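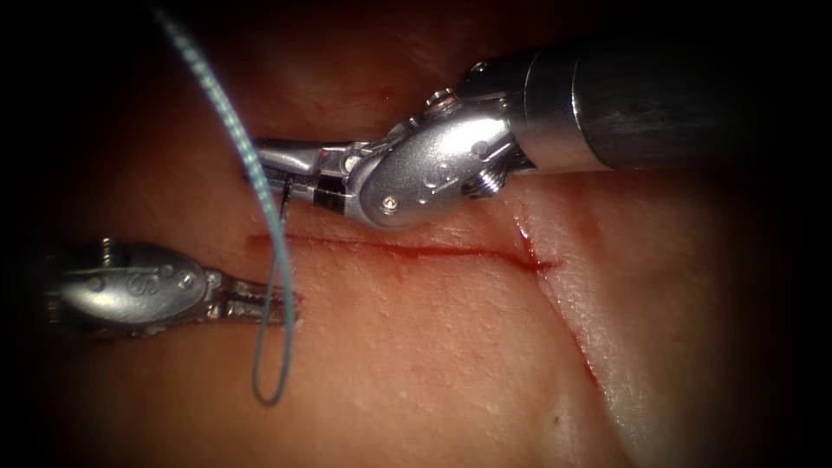 **Figure 1.** Curved suture needle held between the jaws of the upper instrument, just above the surface of the tissue pad. The second instrument enters from the left.

### 3.2 Practice pads and needle passes

All passes were made on pads from two suppliers, Brilomwood and Jurkaria. Both suppliers sell the pads as general suturing practice material, and both offer them in a pale pinkish-tan color, as in Figure 1. The color matters for scoring. A dark needle stands out well against a light pad, and the point at which it meets the surface can be judged without staining or marking the needle. Earlier trials at the Atville site used a deep red pad, on which the entry point was often hard to place, and those trials are left out of the analysis.

Pads were stored flat in closed bags at room temperature and were taken out shortly before use. Each was wiped with a damp cloth, dried, and checked by hand for tears or hard spots. Pads with a visible flaw were set aside. Pads were not reused across sessions, although one pad could serve for several rows of passes within a session. Rows were spaced far enough apart that the holes from one row did not weaken the next. When a new row came too close to an old one, the surface tended to lift in a ridge ahead of the needle, and the needle came out short of the mark.

The two kinds of pad differ mainly in how they resist the needle. The Brilomwood pad has a firm surface layer over a softer base, so that the force needed drops soon after entry. The Jurkaria pad is more even through its depth. Participants were not told which pad they were working on, but several remarked after the session that one pad "grabbed" more than the other. We therefore treat pad type as a factor in Section 4 and do not pool the results.

### 3.3 Presenting the needle

A pass was divided into four phases: presentation, entry, drive, and exit. Presentation covers the time between a stable grip on the needle and first contact with the pad. It is short, and in many scoring schemes it is folded into the entry phase. We kept it apart for two reasons. First, the angle of the needle at contact is largely fixed before contact is made. Second, corrections made at this stage leave no mark on the pad, while corrections made later enlarge the hole.

Figure 1 gives a view of the needle between the jaws and above the pad. The needle hangs almost vertically, close to the surface. For scoring, a nearly vertical needle is recorded as such by eye, using the Manolakis sheet, which asks the rater to choose among steep, moderate, and shallow. Finer estimates of angle were tried and dropped. The curve of the needle makes a single angle hard to define, and raters who agreed on the category often disagreed on the number.

The sheet also asks where along its length the needle is gripped. A grip near the point leaves too little needle free to travel through the pad, and a grip at the far end allows the needle to rotate when it meets resistance. Raters were told to leave this item blank when the jaws hid the needle, and to avoid guessing from the length that remained in view. Blank items were most common in the presentation phase, where the needle is small against the jaws and its thin profile can be turned toward the viewer.

The role of the second instrument was scored separately. Its expected task is to steady the surface next to the entry point or to receive the needle at exit. Raters noted whether it was in contact with the pad, clear of it, or could not be judged. Contact before entry was not counted as an error. On the softer areas of the Jurkaria pad, light pressure beside the entry point gave a cleaner hole, and some participants adopted this without instruction.

### 3.4 Number of passes and exclusions

The task consisted of rows of six passes each, with the entry and exit points marked in advance on the pad. Marks were made with a fine pen and a card template and were left to dry fully, as fresh ink smeared when the surface was touched. The full set held 1,964 passes. Of these, 28 were excluded because the needle was dropped before contact and the pass was not resumed. Passes in which the needle was dropped and picked up again were kept, with the presentation phase timed from the second grip.

Light was held constant as far as the setup allowed. The middle of the view is well lit, and the corners fall off into darkness, so rows were placed toward the center of the pad. Rows near the edge were scored less reliably in pilot work – mainly because the exit point fell in shadow – and the template was shifted inward before data collection began in May.

Some limits of the material should be noted. A practice pad does not bleed, does not move with breathing, and does not vary in thickness as living tissue does. Its surface also recovers more slowly after pressure, and a dent left by one instrument can remain while the next pass is under way. We found that such dents changed the apparent entry point slightly on the Brilomwood pad. Raters were asked to score against the pen mark and to ignore the dent.

Pads were inspected again after each session. The inspector recorded tearing between the entry and exit holes, widening of the holes, and any shallow scratch left by the needle point. Scratches were assigned to the presentation phase when they lay outside the marked row and to the entry phase otherwise. This rule is simple and will misplace a few cases, but it was applied in the same way to both pad types. The results of the inspection are reported together with the phase times in Section 4.1.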